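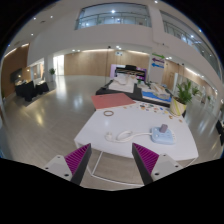

From: Adeel Orakzai
To: Diltdale Model Group list
Date: April 2, 2026
Subject: Re: Tables for the open house, and power

Hello all,

Thank you for the answers. I reply to the message of Abbasi under his words, so it is easier to follow.

> The long table with the black cloth should stay where it is. Please do
> not move the model anymore, the joint between the two sections is weak.
> My question is about the white table in front. Is it for visitors, or is
> it for our things? Last July it became a place for everybody's coats and
> the children could not reach the small pieces.
> Also, who brings the power strip? I have only one and it is needed for
> the screen.
> Abbasi

I agree about the model. It stays on the black cloth and we do not touch it until the closing day. If somebody must clean the dust, please use the soft brush and start from the side with the blue area, where the layers are lower.

The white table is for visitors. I would like to keep on it the small colored pieces, the pink board and the plant, and nothing else. The pieces can lie at the back, toward the plant, and a child can take one and tell us which place on the model he or she would choose for it. After this the piece goes back to the table, please, and not in the pocket. In July we lost 11 of them.

The pale blue power strip is mine, so Abbasi can keep his for the screen. It has a mauve adapter which I need for my lamp, please leave it with the strip. I am not happy to have a power strip on a table for children. My proposal is that it goes on the floor behind the black cloth before the doors open, and the white cable goes with it. Garley wrote to me that his extension is 3 meters. Is this enough to reach the wall from there? I did not measure.

For the rubber bands: I use them for the rolled drawings, and I find them later everywhere. If you see a brown one, please put it in the tin and do not throw it away. They are getting old but they still hold.

The plant is very good on the corner, I think. It makes the table more friendly. Jurkier, is it yours? If it must have water during the three days, tell us how much, and we will carry it away from the table for this. Water near the small pieces is a risk, and near the model even more.

One more point. The printed list of street names has 206 entries and two of them are wrong. I will send the correction tonight in a separate message, so please do not print it yet.

I can be in the hall from 7 in the morning and I have the key for the side door.

With best regards,
Adeel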